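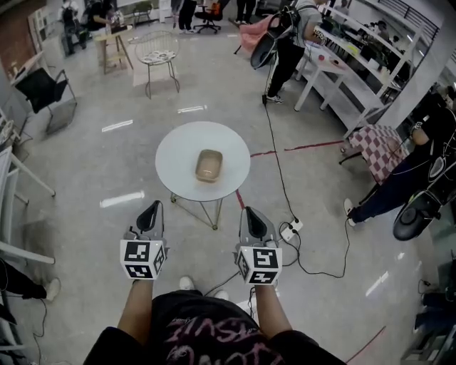
Ruth Marulanda has a soft spot for small tables. "Give me a big dining table and I'll be polite about it," she says. "Give me a little round one and I'm happy all afternoon!"

She runs the furnishing side of Villca, where mismatched pieces are tried out together before they go into shared studios and waiting rooms. Her favourite pairing at the moment is a round white side table on thin gold wire legs with a gold wire-frame chair, the one with the white seat cushion. "They look like cousins," she says. "You put them near each other and the whole corner cheers up."

On the table goes a small tan tray, right in the middle. Marulanda is firm on this point. A tray gives keys and cups somewhere to land, and it can be lifted off in one go when someone needs the space — "and someone always does".

Her colleague Ulises Apaza looks after cushions, and he is every bit as keen. He loves the red-and-white checkered one. "I'd put checks on everything if Ruth let me," he says. "Against all that white it really sings." He has 47 cushion covers in his cupboard and is still looking for more.

Do they ever disagree? "Stools," says Apaza at once. He likes light wood, and Marulanda would swap every stool for a chair with a proper back. For now the light wooden stool stays behind the gold chair, and they plan to argue it out again in September.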